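Open day, Irnville shop, November
Notebook 3, assembly cell

Setup from 7:30. Real cell kept locked out all day, as agreed with the safety lead. Visitors got the simulation on the big monitor and the physical fixture on a side bench so they could handle it. Sim machine booted clean. Loaded the Astora scene, small round part, gray fixture, one arm. Same program as last month except the approach height, raised after the Jineck people asked for a clearer view of the gripper during the talk.

First run before doors, no audience. Arm homed, moved to part, closed, moved to fixture, seated. Second dry run same. Left it on loop with a pause at hover above the fixture so there would be something to point at.

Doors at 9:00. Sign-in sheet ended at 54. First group was mostly Jineck staff plus people from the machine shop next door. Talk ran long because the questions came early. Notes on what was asked, since the same ones will come up again:

- Does the sim know about friction. Yes, but the contact values are guesses until we measure on the bench. Said so.
- Why two fingers. Cheap, stiff, easy to model. Part is small and round, so centering matters more than grip force.
- What happens if the part is not where the program expects it. At present it closes on nothing, the width check fails, and it stops. Search routine is written but not merged.
- Can it be taught by hand. On the real arm, yes. In the sim, only by jogging or by script.

Second group after lunch, Seol integration people. More technical. They wanted cycle logs, so I put the counter up in a side window. Total at close was 326 cycles, including the dry runs. Faults: 2. Both were seating faults, part tipped on entry, insertion force over limit, arm retracted as it should. Neither happened while a group was watching. Saved both logs in the openday folder.

Both faults came after the scene had been reloaded. Reload resets the random seed, so part pose noise starts over from the top of the sequence. If the same cycle number after reload gives the same fault, that points to one bad pose and the limits are fine. Easy to check. Not checked yet.

Seol also asked why we do not come in at an angle. Answer given: the raised edges on the fixture. Straight down leaves the most room on both sides of the fingers. They think a tilted entry with a slow roll to vertical would tolerate more error in the part position. Possible. Would need compliance at the wrist, in software at least. Worth one afternoon in the sim before anyone argues further.

Approach pose for reference, arm folded back, wrist vertical, gripper just above and left of the fixture:
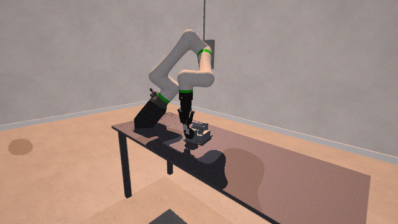 Astora scene, hover position over fixture. Wall and floor are scene defaults.

Problems with the demo itself:

Default view is too far out for a talk. From the back row the part is a dot. Need a second viewport zoomed on the fingers, or a larger part.

Dark gripper against the dark tabletop reads poorly on the monitor. Change the table material to something lighter for the next showing. Leave the collision model alone.

Loop pause was too short. I ended up stopping the run by hand to answer questions and then restarting, which is how the reloads happened. Add a hold key.

Bench fixture went over well. Several people tried seating the part by hand and found the tipping problem by themselves. Put it out again next time, with a tray under it.

Shut down at 4:15. Lockout removed from real cell, arm homed once at reduced speed, no alarms.

To do:
Replay both fault logs against the seed.
Merge search routine or take it off the slide.
Measure contact friction, part on fixture, dry.
Try tilted entry in sim, send result to Seol.
Hold key and second viewport.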